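2018-11-10
By the Drirnow bench team
38 shares | 6 comments

Progress report to the Agbeko small grants desk: the Botix hand kit, second half

We are six months into the review you are paying for, and I'm happy to say this one is a lot more fun to write than the one you got in May. Back then we had a crate, a thick manual and a hand that wouldn't talk to its own arm. Now we have a kit that picks things up most of the time, and a pretty clear idea of what a small workshop would be getting if it ordered one.

A quick reminder of what we promised. The grant was 4000 dollars, to be spent on renting the Botix kit, building a test table and running 1000 grasp attempts on ordinary household stuff. We said we'd report on setup, on everyday use, and on what breaks. The runs aren't all done yet (145 to go, see further down) but the setup part is finished and I don't expect to change a word of it.

Setup first, then. The kit bolts on with the adapter plate it ships with, and the plate is good! Ours went on square the first time. The cabling is less good. The guide shows one route for the power cable and the connector clearly wants another, so we lost two afternoons to that before we wrote to support and got a corrected page back. They answered the same day, which I'd like on record. The Greleck control software took one evening to install and has been steady from the start. Calibration is a routine of small finger moves that you run every morning, and you can drink a coffee during it.

The table is where most of our time has gone. We wanted things with nothing in common, so we raided kitchen drawers and the packing shelf: a roll of tape, drink bottles, a pouch with a spout cap, a tape measure, a length of knotted cord. A rigid thing and a floppy thing ask very different questions of a hand, and I think the mix was the best decision we made all year.

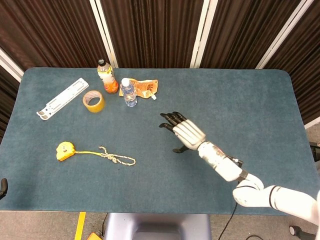 DRIRNOW WORKSHOP, November. The bottles are the hand's best subject by a long way. The fingers close evenly, the thumb comes round underneath, and up it goes. The big roll of packing tape was a nice surprise too. We thought the glossy side would slip, and with the stock fingertips it did slip a few times, but once we turned the grip force up one notch it settled down and we've left it there.

The tape measure is harder. It's an odd rounded shape and the hand likes to push it along the cloth before it gets a finger under it. We tried coming in from the top and then from the side, and the side wins. The cord is the hardest of all, and also everyone's favorite to watch. If the loop is open there's a fair chance of hooking it. If it has fallen flat, the fingertips are too thick to get under, and no setting we found changes that. Anyone thinking of buying this kit for soft or stringy goods should ask Botix about the slim tips first. We have asked for a loan set.

Pouches are somewhere in the middle. The crinkly ones fold up under the fingers in a way that helps, and the cap gives the thumb something to press on.

What broke: one fingertip cover, which tore at the seam, and a cable clip that I stepped on. The cover took a few minutes to swap. Spares come in the box, though I'd have liked a couple more of them for the price.

Money. We're inside the budget. Rental is paid through the end of the review, the table and its covering cost less than planned, and we'd like to move what's left over into fingertip covers, if you're fine with that. A yes by email is enough.

Still to come are the last 145 attempts, mostly cord and pouches, a repeat of the bottle runs with the lights turned down, and the write-up for other small shops. We'd also love to run the slim tips on the same objects if they get here in time. If they don't, the report goes out without them and we'll add a page later.

Comments (showing 3 of 6)

gluepot: Which notch did you end up on for the tape roll? We're on the default and dropping it constantly.

Drirnow bench team: Default plus one. Plus two started to dent the softer bottles.

marrowfield: Please do the cord with the slim tips!! We pack rope and that would decide it for us.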